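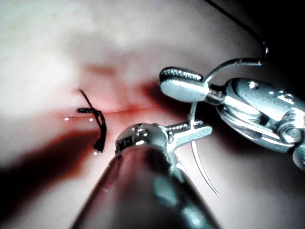
Interrupted or running stitch - which did you learn first?

Hokbridge Evening Sewers and Stitchers board > General chat

Shabnam Kazmi
03/12/2019
I've gone back to college at Follthorpe to do the veterinary nursing course (at my age, I know) and we've had our first go at suturing on pads. I've made curtains, school uniforms and one truly awful bridesmaid's dress, so I strolled in thinking I'd be top of the class. I was not! The needle is curved, you don't hold it in your fingers, and every stitch gets its own knot. My hands kept wanting to just carry on along the seam like I would with a hem.

So I'm curious, for those of you who do anything with a needle, medical or otherwise - did you start with separate stitches or one long run? And does sewing at home help or does it get in the way?

Maksym Nechyporuk
Interrupted first, always. I was a theatre nurse for years before I took up bookbinding and I'd teach it that way to anybody. If one knot goes, the rest are still holding. With a running stitch you're relying on two knots and your own good habits in between.

Your sewing will help in the end. It just won't feel like it for a month or so.

Haris Sethi
Going to disagree with Maksym a bit. I learned on leather, saddle stitch, and I think a long run teaches you tension far better. You do ten separate stitches and you get ten different tensions, and you never notice as each one looks all right on its own. Do one long line and the wobble is staring at you.

Also what thread are they giving you? Some of the practice stuff is horrible.

Shabnam Kazmi
Black braided, Haris. It frays if I mess about with it too much, and I mess about with it a lot. I do like that it shows up well. My tutor says leave the tails longer than you think and I keep snipping them down to nothing out of habit, I can't bear a dangly thread.

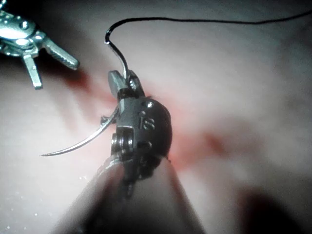

The bit I can't get is the wrist. Everyone says roll it, follow the curve of the needle, and I nod and then shove it straight through like I'm sewing a button on. I came home and practised on a banana, then a bit of chamois leather from the car, and the chamois was miles better. The banana went in a cake.

Anjana Howlader
Oh the wrist! I had exactly this. What sorted me out was doing the movement with no thread at all, just in and out, in and out, while the telly was on. Start with the point square to the surface and then turn your hand like you're turning a key. I did it every night through February when I was off work with my back, and by the end I wasn't thinking about it.

And don't pull the knot down hard. You want the edges just touching. If it puckers up like a cushion it's too tight.

Haris Sethi
Agree with all that apart from the telly, I'd stab myself.

Mudassar Janjua
Can I put in a word for buying decent needles? I bought a pack of 34 off a market stall at Gromton and I doubt half of them were sharp. Blunt needles make you push, pushing makes you tense, and then you blame your wrist. I get mine from Afridi now. They do a box of 188 assorted, curved and straight, and it's lasted me ages. I do upholstery mostly so I get through them.

Maksym Nechyporuk
Mudassar, upholstery needles are no use to her, they're enormous! Shabnam, please use whatever the college gives you and don't buy a thing yet.

Mudassar Janjua
I did say assorted. But fair enough, ask the tutor.

Anjana Howlader
How many have they asked you to do before the assessment? We had to keep a tally in a little book.

Shabnam Kazmi
No tally, just "plenty" - very helpful. My cousin who did the course before me reckons she'd done some 400 by the time they let her near the practical, but she exaggerates everything so who knows.

Going to try Anjana's no thread thing tonight. Haris, I might do one long run at the weekend as well and see how bad my tension is. Maksym, don't look.

Maksym Nechyporuk
I'm looking. Tie a proper square knot at each end, and if it slips, it's probably a granny.

Haris Sethi
Post it when you've done it, wobbles and all. What did you use for the cake, by the way? I've got three brown ones here that need using up.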